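Equipment planning, July 2018

1. **Minutes of the last meeting.** Agreed, with grumbling about item 3.

2. **Arms.** Kianoush Babaei wants a second pair before the can-shelf work gets any bigger. Walta quoted 10 weeks, Navby 4 and a good deal more money. The Navby quote leaves out cables.
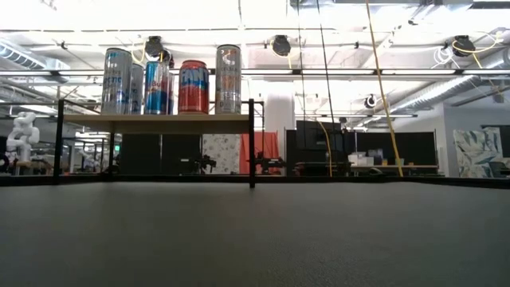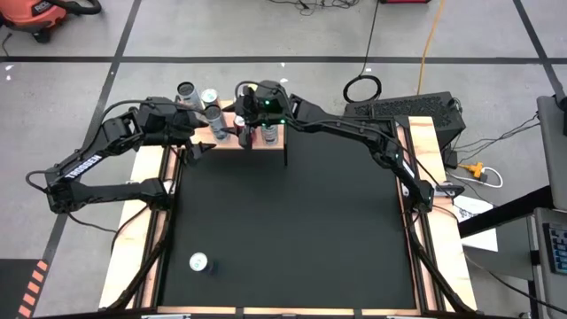

3. **Cans.** Drinks budget and test-object budget to be kept apart from now on. Ceiling of 35 pounds a month, almost generous.

4. **Grippers.** Spare fingers from Marchuk, three sets. Kianoush to order.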